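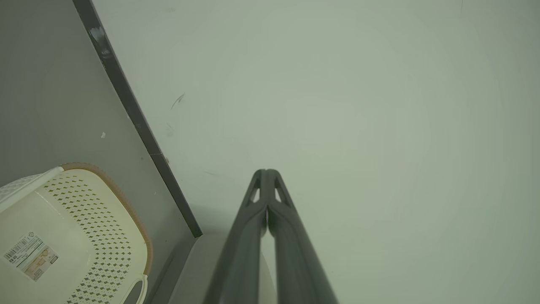

Kidby Open Floor

The Kidby Open Floor is a yearly public demonstration of robotic handling equipment held at the Kidby test hall, a former cold-storage building used for trials of household and light warehouse automation. It takes place on a Friday in October and is run by the hall's handling group under Funmilayo Usman. Attendance is limited by the fire rating of the building to 200 visitors at a time.

History

The first Open Floor was a closed afternoon for suppliers, with a single arm working behind a rope. It was opened to the public the next year, after Trustex agreed to supply guarding and floor matting. The Charvát bay, named for the firm that paid for its refitting, was added later and has housed the manipulation demonstrations ever since. Early editions used scripted motions replayed from a file. These were dropped in favor of live control, which made the runs slower and the results less even.

Format

Demonstrations run in sessions through the day, each divided into an operator-led part and an unattended part. In the first, an operator guides the arm through a task while a member of staff explains the control method. In the second, the arm attempts the same task under a learned control program called Eko. A session ends when its time is up, whether or not the task has been finished.

Visitors stand behind a marked line. A limited number may operate the arm by hand controller at the end of each session. Controller places are given out at the door and cannot be booked.

Equipment

The arms shown are fitted with two-finger parallel grippers. The fingers are matte charcoal plastic, broad at the base and tapering to a point, with a small triangular cutout near the tip of each. Finger sets are swapped between sessions if the tips show wear, and the closing position is reset after each swap.

A small camera is mounted near the gripper and supplies a close view of the fingers and whatever lies in front of them. Its picture is repeated on a screen facing the visitors. A second camera, fixed to the bay ceiling, is used for safety monitoring only.

Objects are ordinary household goods bought at retail, among them perforated plastic baskets, and product labels are left on. The handling group's stated position is that cleaned or specially marked objects give a misleading idea of how the equipment performs in homes.

Results

At the most recent edition the hall logged 246 attempts in the unattended part, of which 63 were stopped by staff before completion. The usual grounds for a stop were contact with a fixed surface and loss of grip during a lift. Runs by visitors are not logged.

A short written record of each edition is kept at the hall and can be read on request. It lists the tasks, the finger sets used and the version of Eko in operation. Camera recordings are kept separately, and any footage in which a visitor can be recognized is deleted after 5 days.

Access

The hall has step-free entry from the yard side. Children are admitted with an adult but may not use the hand controllers. Bags must be left at the desk, and flash photography is not allowed in the Charvát bay while an arm is powered.

See also

Parallel gripper
Remote manipulation
Wrist-mounted camera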